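4. 工期短縮効果の再検討

4.1 比較対象の設定

プレハブ立て管ユニットによる配管更新の利点として、最もよく挙げられるのは工期の短縮である。Flandell社の技術資料は、同社のUnierを用いると、在来工法に比べて住戸内の作業日数が大幅に減るとしている。ただし、この資料でいう作業日数は、ユニットの搬入から接続完了までに限られる。既存管の撤去、床貫通部の補修、耐火措置の復旧、内装の戻しは含まれていない。在来工法の側にはこれらがすべて算入されており、比較の両辺で測っている範囲が違う。

Bukola Ezeの報告はこの資料を引用し、短縮効果を「実証済み」と位置づけた。筆者らはこの評価を採らない。報告に収録された工程表を読むかぎり、Unierを用いた棟と在来工法の棟では階数も住戸の間取りも異なり、居住者が工事中に退去していたかどうかも統一されていない。居ながら工事では、断水時間の制約だけで一日の作業量が変わる。この条件をそろえないまま日数の差を工法に帰することには無理がある。

図1 タイル床の室内に置かれた作業台(レンダリング画像)

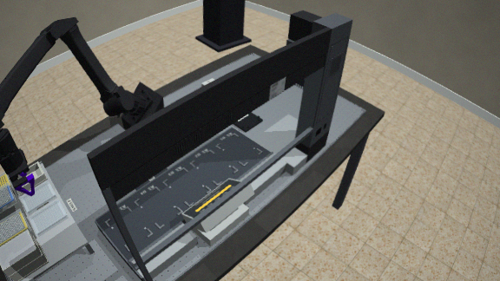

4.2 Dolldale住宅における工程記録

そこで本節では、同一団地内で両工法が採用されたDolldale住宅の改修を取り上げる。施工はいずれもAjayi工務店が担当し、対象となった2棟は竣工時の設計図書上、同型である。工程記録は2018年6月14日に管理組合の承諾を得て閲覧した。日報の記載は棟ごとに書式が異なり、在来工法の棟では手待ち時間が独立した欄に記されているのに対し、Unierの棟では備考欄に散在していた。後者では記載漏れがあると考えるのが自然であり、以下の数値はユニット工法に有利な側へ偏っている可能性が高い。

住戸内作業に限れば、確かにUnierの棟の方が短い。一方、着工前の実測に要した期間は逆の傾向を示す。ユニットは工場で寸法を確定させるため、各階の貫通位置をあらかじめ測る必要があるが、既存躯体の貫通孔は図面どおりの位置にない。日報には、最大で20 mmのずれが上下階の間で確認されたとある。新築であれば墨出しの段階で吸収できる量だが、改修では斫りの追加か、ユニットの作り直しのいずれかになる。
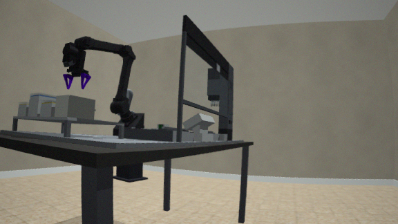
Dolldale住宅では3系統で作り直しが生じた。再製作の待ち時間は工場側の工程に計上され、現場の工期には現れない。しかし居住者から見れば、仮設給水のまま過ごす期間が延びたことに変わりはない。工期という語がどちらの期間を指すのかを明示しないかぎり、短縮率の数字に意味を持たせるのは難しい。

費用についても同様の問題がある。Flandell社は量産による単価の低減を掲げるが、その前提は年間1,000ユニットの出荷である。改修市場で同一断面のユニットがそれだけ繰り返されるという見通しに、筆者らは根拠を見いだせなかった。住棟の建設年代が違えばパイプシャフトの内法が変わり、内法が変われば支持架台の設計も変わる。Dolldale住宅の2棟ですら、片方のシャフトには後年の改修で追加されたとみられるガス管が残っており、架台の形状を共通にできなかった。

なお、品質面での優位については、記録から肯定も否定もできない。工場で耐圧試験を済ませた継手に不具合の記載はないが、現場で接続する継手の試験結果は両棟とも合否のみで、圧力の推移が残されていない。漏水の有無を論じるには供用後の追跡が必要であり、竣工時の記録をもって品質向上の証拠とする既往の記述は慎重に読むべきである。

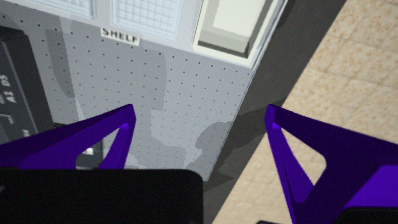 4.3 分析の限界

本節の比較は単一の団地に基づくもので、他の住宅への一般化はできない。作業員の習熟についても補正していない。在来工法の棟が先行したため、Unierの棟に入る時点で、作業員は同型住戸の納まりをすでに把握していた。この順序の影響が工法の差より小さいと言える材料はない。また、閲覧できたのはAjayi工務店の日報に限られ、ユニットの設計変更に費やされた時間は、Flandell社から回答が得られず集計に含めていない。次節では、3月の断水記録を用いて、居住者側から見た工事期間を別に算定する。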